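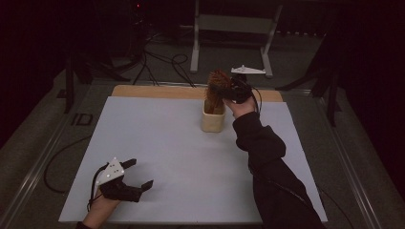
Page 20

4. Preparing the wall and applying the paste

Read this section to the end before you open the first roll. The Skevetti wallcoverings of the Ondotari series are made for paste on the wall. You do not put paste on the paper.

4.1 Before you begin

1. Switch off the electricity for the room at the main panel. Remove the covers of the outlets and switches and keep the screws together with them.

2. Wash the wall with warm water and a little soap. Let it dry overnight.

3. Fill the holes with filler and sand them flat. A hole which you can feel with the finger will be visible later through the paper.

4. New drywall must receive one coat of primer. Old paint which is shiny must be sanded until it is dull.

CAUTION: Do not hang the wallcovering over old paper. The paste makes the old paper soft and both layers can come down together.

4.2 Checking the rolls

1. Look at the label of every roll. The batch number must be the same on all of them, for example 2,069. Rolls from different batches can have a small difference in color.

2. If the numbers are different, do not cut the paper. Return the unopened rolls to the shop where you bought them. We cannot exchange rolls which are already cut.

4.3 Mixing the paste

The paste powder (Gakilus, one packet of 280 grams) is sold separately.

1. Pour cold water in a clean bucket. The quantity is printed on the back of the packet.

2. Stir the water quickly and add the powder slowly. Do not add the water to the powder.

3. Wait until the paste is thick, then stir it again. Small lumps will disappear in this second stirring. If bigger lumps stay, take them out by hand.

Note: Mixed paste can be kept until the next day if the bucket is covered. Do not use it when it smells sour.

4.4 Applying the paste

1. Draw a vertical line on the wall with a level and a pencil. Start from the window side of the room.

2. Put the paste on the wall with a roller, a little wider than one strip. For the corners and along the ceiling, use a brush.

3. Do not prepare more than 2 strips of wall at one time. In summer, or when the heating is on in December, prepare only one.

4. If the paste has become dry before the paper is on it, put a new thin layer over it.

CAUTION: Paste on the floor is very slippery. Wipe it immediately with a wet cloth.

4.5 Cleaning the tools

Wash the brush and roller in warm water on the same day. Hang the brush with the bristles down. Do not pour the rest of the paste in the sink.

For hanging the first strip, go to section 5. For rooms with a sloped ceiling, see first the Simanjuntak cutting table at the end of this guide.

Text revised June 1, 2021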